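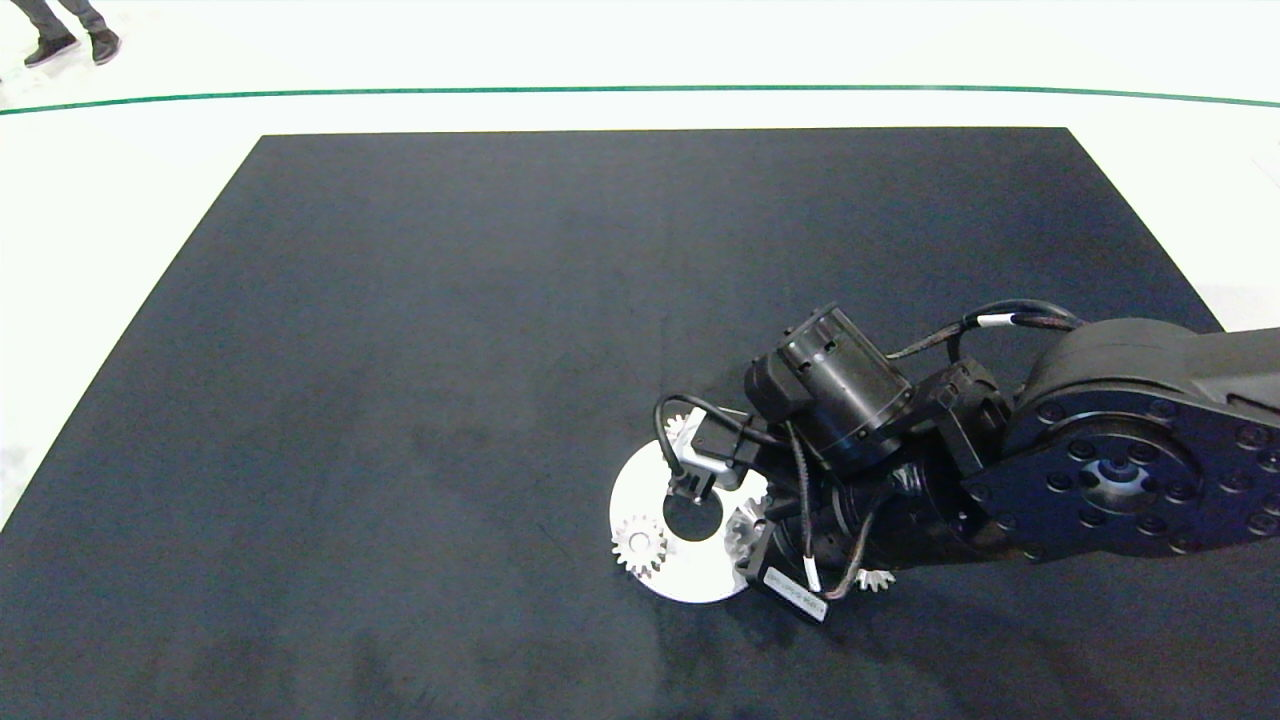

*Figure 1. Dark mat on the white floor.*

# Employee Understanding of Open Enrollment Materials at a Mid-Size Employer

Benefits Administration, final project report
Submitted 1 Oct 2021

## 1. Background

Worndale is a packaging company with 700 employees at two sites. It offers two medical plans, a dental plan, a vision plan and a health flexible spending account (FSA). Enrollment is handled online through a broker, Kaijage, which also writes the printed guide.

In the last enrollment period, the human resources office had many calls after the deadline from people who wanted to change their choices. In most cases the plan rules did not allow it. Our project looked at whether the guide was part of the problem.

## 2. Method

We collected data in May. A paper survey was given to 60 employees at the main site during shift change. It had 10 questions about terms and rules in the guide, such as the difference between a deductible and an out-of-pocket maximum. Employees could look at the guide while they answered.

We then rewrote four pages of the guide and gave the same survey to a second group of 60 with the new pages. The groups were matched by shift but not by age or length of service.

For comparison we read the guides used by two other employers, Rilia and Ninduvwood. Both are smaller than Worndale and offer only one medical plan, so we used them for layout and wording only.

## 3. Findings

**Deductible and out-of-pocket maximum.** This was the most missed item in the first group. Many people thought the plan paid everything once the deductible was met. The original guide defines the two terms on different pages. We put them side by side with a worked claim, and scores on this item went up more than on any other.

**Enrollment changes.** The guide says that changes after the deadline require a "qualifying event" but gives only marriage as a case. Several people wrote in the margin that they did not know a birth or loss of other coverage would count. They also missed that Worndale's plan gives 30 days to report the event. The rewritten page lists the common events and puts the time limit in the first line.

**FSA.** Results were poor in both groups. Our rewrite explained that unused money can be lost at the end of the plan year, but it did not say clearly which expenses are eligible. We would redo this page.

**Layout.** The Rilia guide puts payroll deductions on page one. Ninduvwood puts them in the back, as Worndale does. Survey comments strongly favored seeing cost first.

## 4. Limits

All of the surveys came from one site. Night shift returned fewer complete forms, and we left blank answers out of the item scores. We did not test the Spanish guide. We also can't say whether better survey scores would lead to fewer calls after the deadline.

## 5. Recommendations

1. Move the payroll deduction table to the first page.
2. Define the deductible and the out-of-pocket maximum together, with one sample claim.
3. List qualifying events and the reporting limit on a single page.
4. Rewrite the FSA page and test it again before printing.
5. Send a reminder one week before enrollment closes.

The survey form and both versions of the four pages are in Appendix A. Item scores by shift are in Appendix B.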